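# Chapitre 7. Les styles, avant tout le reste

Chapitre court mais à lire devant la machine. Ouvrir Wastura, charger le fichier `rapport_drasby.wst` (dossier des exercices, comme d'habitude). 479 paragraphes, aucun style. Tout en « Normal », avec du gras et des tailles de police posés à la main.

C'est le cas le plus courant. On reçoit un document écrit à plusieurs, chacun a mis ses titres comme il voulait : 14 points ici, 15 là, souligné chez le troisième. À l'écran ça passe. Puis on demande une table des matières et Wastura répond qu'il n'a trouvé aucun titre. Normal, il n'y en a pas.

## 7.1 Ce qu'on va faire

- repérer la mise en forme directe (panneau **Inspecteur**, touche F7)
- créer quatre styles : titre 1, titre 2, corps, légende
- les appliquer, par lot quand c'est possible
- générer la table et vérifier les renvois

Compter 35 minutes pour l'ensemble. Plus si vous n'avez pas fait le chapitre 6, parce que la recherche par attribut y est expliquée et je n'y reviens pas.

## 7.2 Mise en forme directe et style

Un style est un nom. Derrière le nom, des réglages : police, corps, espacement avant et après, retrait, langue. Vous modifiez le réglage une fois, tous les paragraphes qui portent le nom suivent. La mise en forme directe, elle, reste collée au paragraphe et passe par-dessus le style. D'où les surprises : on change « Titre 2 », la moitié des titres bouge, l'autre non.

Pour nettoyer : sélectionner, puis **Format > Effacer les attributs directs**. Attention, les italiques partent aussi. Dans le rapport Drasby il y a des titres d'ouvrages en italique un peu partout, donc créer d'abord un style de caractère « Ouvrage » et l'appliquer avec la recherche. Siiri Oksanen, qui a relu ce chapitre, signale que la version précédente du manuel oubliait cette étape. Exact. Corrigé.

## 7.3 Hiérarchie

Deux niveaux suffisent presque toujours. Trois si le document dépasse 100 pages. Au-delà, le lecteur se perd et vous aussi. Ne pas sauter de niveau : un titre 3 directement sous un titre 1 donne une table bancale, et l'export vers Flisto le refuse (erreur 372, voir annexe B). 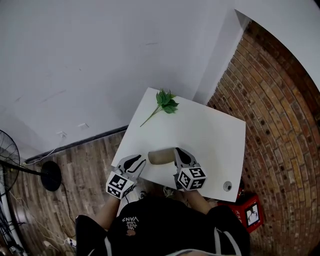
Dernier point avant les manipulations, l'héritage. « Titre 2 » peut être basé sur « Titre 1 » : il reprend tout sauf ce que vous redéfinissez. Pratique, mais limiter la chaîne à deux maillons. Le modèle Danladi livré avec le logiciel en enchaine cinq, et quand on touche au premier tout bouge, y compris les notes de bas de page.

Vocabulaire à connaitre pour la suite : *style de base*, *style suivant*, *attribut direct*, *niveau hiérarchique*. Les définitions sont en fin de chapitre, reprises du glossaire de Paweena Ratanaporn.

## 7.4 Première manipulation

Enregistrer une copie du fichier. Ouvrir l'Inspecteur, cocher **Afficher les attributs directs** : les passages concernés se surlignent en jaune. Placer le curseur dans le premier titre, « Objet du rapport », et noter les valeurs affichés en bas du panneau. On s'en sert au 7.5 pour définir « Titre 1 ».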